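Print this thread | E-mail this thread

1/ Some people asked me how the cutlery project is going, so I will write it in small posts. The goal is the same as in June: an arm on the kitchen table that takes chopsticks and spoons from a pile and puts them in a holder. The project is called Işık. The arm is not ready. The examples for it are what I am working on now.

2/ I do not teach the arm by writing every movement in code. I hold a gripper in my hand, do the task myself, and the recording becomes one example. There are two grippers, one for each side. Your wrist learns quickly that it should move slower than normal.

3/ The first task is the easiest to explain. Take one stick, turn it until it stands up, and let it go over the round container.
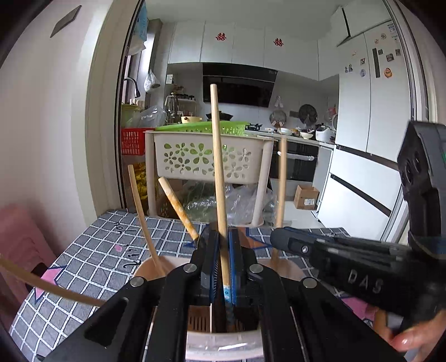 4/ The turning is the hard part for me. If I close the fingers at the middle of the stick, it swings and the lower end goes away from the rim. If I close them too near the end, I must lift my elbow very high. My best place is a little above the middle, but every length of stick wants its own place.

5/ I wrote on paper what I count as one good example: the fingers close one time, the stick does not touch the neighbor sticks on the way, the release is inside the rim. If I correct the grip in the air, I keep the example but I put it in another folder.

6/ So far I have around 450 examples in the good folder. The other folder is bigger and I will not tell you how much bigger.

7/ Question from yesterday: why not use only one kind of chopstick? I tried it like this at the beginning. The first model was quite sure of itself with plain bamboo and then it made strange things with a patterned one. Now I mix the patterned, the black and the plain ones, and I also put spoons in the pile.
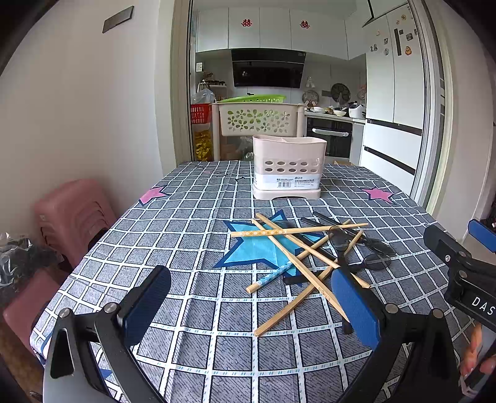 Mixed pile on the checkered cloth, cutlery holder behind.

8/ Crossing sticks need a rule. My rule is that you take the top one first, even if another one is nearer to your hand. Before I had this rule my examples were disagreeing with each other, and I was blaming the training settings for two weeks.

9/ The cloth stays. A friend in Denport told me to work on a plain white surface, and for the first tests this is good advice. But the arm will live in our kitchen, and our kitchen has stars and lines. I prefer that it sees them from the start.

10/ Next group is things that are not sticks. I wanted something with a thin handle and a wide end, and something transparent, so the spoon and the magnifying glass came to the table.
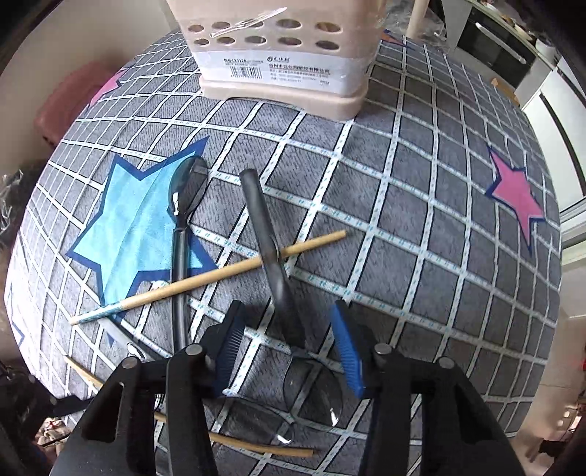

Garis
Hobby robot builder, project Işık

11/ The magnifying glass is a difficult object. My segmentation script finds the black handle without problem and then it thinks the lens is more tablecloth. You can understand it, the grid lines go right through. For now I mark the lens by hand, with a circle, and this is slow work for the evening.

12/ The finger pads also need care. When there is dust on the ridges, a thin handle can turn between them while you lift. I clean both pads with a slightly wet cloth before each session and let them dry. Soap is not necessary.

13/ From the Grekia shop I ordered a longer cable for the arm base, because the one I have reaches only to the corner of the table. It is still in the post. Until it comes, I can do the hand examples but not the tests with the arm.

14/ One more thing which I learned late: keep the speed the same. At the end of a session I become faster, and the recordings show it. The wide lens is kind to many things but it is not kind to a quick hand.

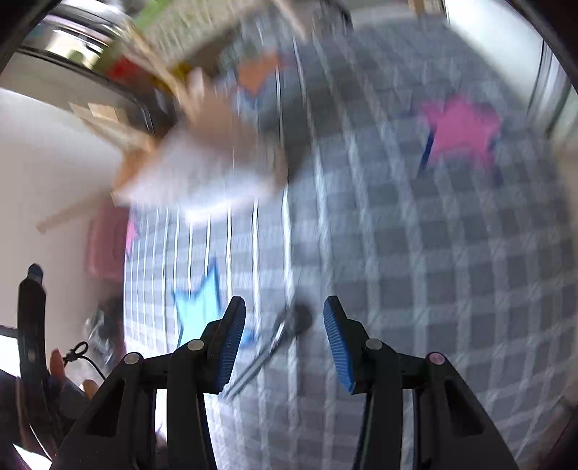 2 min read

15/ I now have a small script that measures the blur and puts the worst recordings on one side. I look at them myself before I delete. In some of them the grasp is fine and only the other hand is moving, and it would be a pity to lose those.

16/ Plan for the next days: more spoons, then metal tools, then the cable if the post is kind to me. If you have a better trick for transparent objects, please write it under this post. I read everything, but I answer slowly.

Print this thread | E-mail this thread

Recent from Garis
- Işık: choosing where the arm base should stand
- My first model and the patterned chopsticks
- How I name my folders now
- Small parts list, with the Grekia order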